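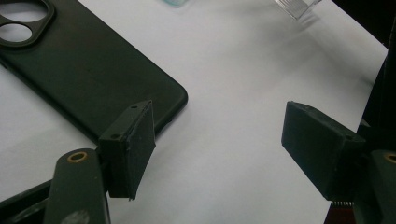 The drop rating printed on a phone box describes a test done on a bare handset, in a lab, onto a specified surface, at a specified angle. Most phones do not spend their lives bare. They spend them in a case, and the case changes the height of the camera glass above the table, the stiffness of the corners, the path heat takes out of the body and the way the antennas behave. A plain dark green case with a matte finish, a low raised lip along the edges and a ridge around two camera openings already carries several of those decisions in its shape. Few of them appear on a spec sheet, and almost none are made by the company that designed the phone.

Tapley, a small accessory maker in Jallcombe, makes cases for phones that sell in modest numbers. Its catalog leans toward midrange handsets, older models still in use, and work phones bought in bulk by delivery and repair firms. Ngân Phùng runs product engineering there. Her team gets a dimensional drawing for some models and nothing at all for others, in which case they buy a phone at retail on release day and measure it.

"The drawing is better, but you still measure," Phùng says. "A drawing gives you the nominal size. I want to know what comes off the line in the third month."

The first number her team settles is the lip. On a flat screen, a lip that stands slightly proud of the glass is enough to keep it off a table. On a curved screen the same lip interferes with swipes from the side, and support requests go up. Tapley has moved to a lip that varies in height, tallest at the corners and lowest along the middle of the long edges. It costs more to cut into the mold and is hard to see in a product photo.

The camera surround is a separate problem. Lens housings have grown thicker, and a ridge tall enough to clear them can throw a shadow into the widest lens or bounce flash back into it. Tapley checks for this by shooting a white card in a dark room at each focal length. Dark material helps, and so does a rough texture on the inside wall of the opening. Clear cases are the worst performers, and they are also the best sellers.

Material choice is narrower than the marketing suggests. Most soft and semi-soft cases are made from thermoplastic polyurethane, silicone, or a hard polycarbonate shell with a softer bumper around it. Polyurethane is cheap, molds well and yellows. Silicone holds its color but picks up lint and stretches at the corners. Polycarbonate keeps its shape and passes more of the shock through to the phone.

Tapley's drop testing is contracted out to Luswood, a lab that occupies one floor of a former print works. Eduardo Marquez manages the mechanical side. His standard job for a case is 300 drops spread over a batch of handsets, covering faces, edges and corners, onto steel plate and then onto rough concrete. After every drop the operator checks the display, the buttons, the cameras and the frame. Marquez says the number customers ask for, the maximum height survived, is the one he trusts least.

"Height is easy to print on a box," he says. "Put a small stone on the plate and the height stops meaning much. The energy goes in through one point."

He would prefer to see results reported as a failure rate at a fixed height, along with the surface. Last year Luswood pooled its own records and counted 2646 drops of cased phones onto concrete. Of those, 334 ended with damage that a user would notice, from a cracked rear panel to a camera that would no longer focus. Corner strikes did the most harm. Flat drops onto the back rarely broke the display but accounted for most of the camera faults.

The lab is careful about what this shows. The records mix clients, phone models and case types, and clients tend to send in designs they already have doubts about. Marquez uses the figures to set inspection priorities and does not publish a ranking.

Heat gets less attention. A phone sheds much of its heat through the back and frame, and a thick polymer layer slows that down. In daily use the effect is small. During wireless charging, navigation in a sunny car or a long video call, the phone may reach its thermal limit sooner and cut charging speed or screen brightness. Cayetano Mateos, who looks after work phones for a courier firm, traced a run of slow-charging complaints to a heavy case his company had issued to van drivers. The cradles charged wirelessly and sat under the windshield. He switched the drivers to a thinner case and a cable, and the complaints stopped by February.

Magnets add another layer. Cases with a built-in magnet ring hold a charger in place, which keeps the coils lined up and wastes less energy. A weak ring or one placed slightly off center can be worse than none, as the charger settles in the wrong position and stays there. Phùng rejects a sample if the ring is visibly off center or if the charger can be nudged off it with one finger. Five of the last batch of prototypes failed on the second point. The supplier had changed the adhesive, and the rings were sitting deeper in the shell.

Radio performance is the hardest part to test cheaply. Plain polymer has little effect at the frequencies most phones use. Metal parts, metallic paint and some carbon-filled plastics do have an effect, and a kickstand hinge in the wrong place can cost enough signal to matter at the edge of coverage. Ieva Juška, an antenna engineer at the design consultancy Taltska, measures cases in a shielded chamber against the same phone without one. She asks for the final color of every part. Two samples from the same mold can give different results if one has a metallic finish.

For a buyer, little of this can be checked in a store. The lip can be felt with a thumb. The buttons should click through the case without extra force. The corners should be thicker than the sides, and the phone should not shift when the case is twisted gently. Shewit Gidey, who repairs phones from a counter near Jallcombe station, adds one more check: take the case off every few weeks and wipe out the inside. Grit that collects there works against the back panel - she sees the scratches on phones that have never been dropped - and it also holds the case slightly open at the edges.

Tapley's next molds are for a handset with a camera bar across the full width of the back. Phùng has drawings for this one, and two retail units on order.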